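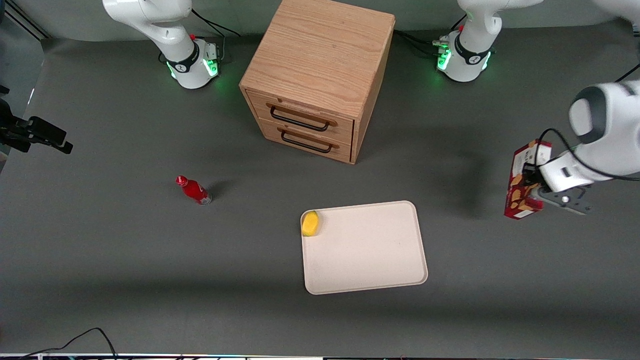 From: Ileana Munteanu
To: Household Automation discussion list
Date: 2018-11-13
Subject: Re: Putting away groceries as a test task

Dear colleagues,

I am replying to the message from Octavian Grecu, part of which is quoted below, on behalf of the evaluation office at Weretti. We were asked for a written position on whether tidying tasks should remain in the shared test program next year. Our position is that they should, with changes to how they are scored.

Octavian Grecu wrote:

> The Zukcombe group has now finished its review of the September
> trials. Out of 363 attempts to pick up a packaged item and put it
> in the place named in the instructions, 213 were marked as
> complete. Several members have taken this to mean that the
> household problem is close to solved. I do not share that view,
> but I would like to hear from those who run the trials before we
> write anything for the sponsors.
>
> I would also ask whether drawers should be dropped from the task.
> They take up a great deal of operator time, and two of the
> participating sites have no suitable furniture.

On the first point, we agree with Mr. Grecu. The figure of 213 is correct, but it tells the reader very little about the quality of the work. Under the present rules, an attempt is complete if the item ends up in the right place. The condition of the item is not recorded. A person who put away the shopping and crushed part of it would not be thought to have done the job well, and we see no reason to hold a machine to a lower standard.

Thin cardboard is the clearest case. A grip that is firm enough for a full bottle may be far too firm for a box of cookies, and the present rules do not separate the two.
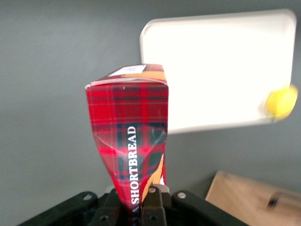

Shortbread box held in the gripper, with creasing in the lower half.

We therefore propose that each attempt receive two marks, one for placement and one for condition. Condition would be judged by a person on a scale of 0 to 4, where 4 means that the item could go back on a store shelf. Thaler has used a similar scale for its packing line work and is willing to share the wording. Sites would need to keep a supply of fresh boxes, as a box that has already been dented cannot be judged fairly a second time. This is a real cost and should be included in the budget request.

On the second point, we would ask that drawers be kept. Opening a drawer, putting something in it and closing it again is an ordinary part of almost any chore in a kitchen or a stockroom. A test made up only of moving items from one spot on a table to another would favor the systems that are already doing well. Sites without a cabinet may borrow the plans for ours, which has two drawers with loop handles and can be built by any competent wood shop. Those that cannot do so by spring could report on the tray task alone, and their results should be listed in a separate table.

As to the wider question of whether machines can do household work yet, we would advise caution in the note to the sponsors. The draft from Grandard speaks of full home service by 2040. We have no basis for supporting or disputing that year and recommend that it be taken out. It would be sufficient to say which tasks were tried, under what conditions, and how often a person had to step in — a number that some sites have not yet sent to us.

Comments on the condition scale may be sent to the list. Corrections to site results should come to me directly, with the trial sheets attached.

Respectfully,

Ileana Munteanu
Evaluation Office, Weretti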